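OK so a few of you asked what happened with the pine cubby shelf after I complained about it in July and then went completely quiet. Thread, because I have opinions now.

Quick recap. It's a long low one, four compartments, raw pine, no finish on it at all. I got it from Urrutia, the secondhand place out past Standbridge, for 106 dollars. My sister thinks that's too much for a box with no doors. My sister also owns a glass coffee table with a chip in it, so.

What I wanted was something low I could park on top of a table and use for mail, chargers, library books and the yarn. No drawers, because I put things in drawers and then they belong to the drawer.

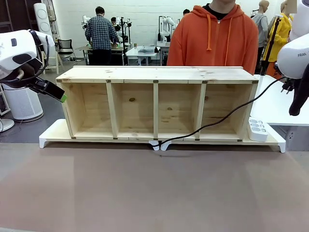 I went back and forth on whether to stain it. I had a whole can of Grevura walnut ready to go, lid off, brush in hand, and then I chickened out. I like the knots! There's a big dark one in the back of the second cubby that looks like an eye and I've gotten attached to it. Walnut would have swallowed it whole.

So the plan is clear wax and nothing else. The Cetitz one in the flat tin, if anyone's curious. Smells like a candle shop for a day and then it's fine.

Next thing was getting a proper look at the joints. Shelves like this love to wobble, and you can't tell much when they're upright and you're squinting at them from your knees. Flip it on its back and it's a different story - you get daylight into every corner.

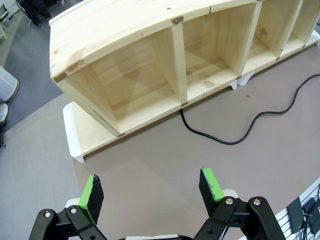
On its back, white feet sticking out. Look at that grain though.

Joint check, for the two people who care: I went along the dividers with a screwdriver and gave everything a small turn. Don't crank it. Pine is soft and you will feel the screw go mushy, and then you're filling a hole with toothpicks and glue like I did on the last one.

Sanding: 5 minutes with a fine sponge on the front edges only, which is where sweater sleeves catch. I left the backs alone. Life is short.

Somebody in my replies said to put felt under it. I might! For now I like it up on the white feet, I can get a duster under there and the cookie crumbs don't get a permanent home. 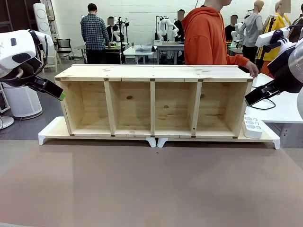

Now the part where I need help. What goes in which cubby? Current thinking is mail on the far left, then books, then yarn, and chargers on the far right next to the power strip so the cords don't have to travel.

But that puts yarn right beside chargers and I know myself. There will be a tangle by the weekend. Swap yarn and books? Baskets? Tell me baskets are worth it before I go buy four of them.

Waxing it tomorrow either way. Will post the eye knot when it's shiny.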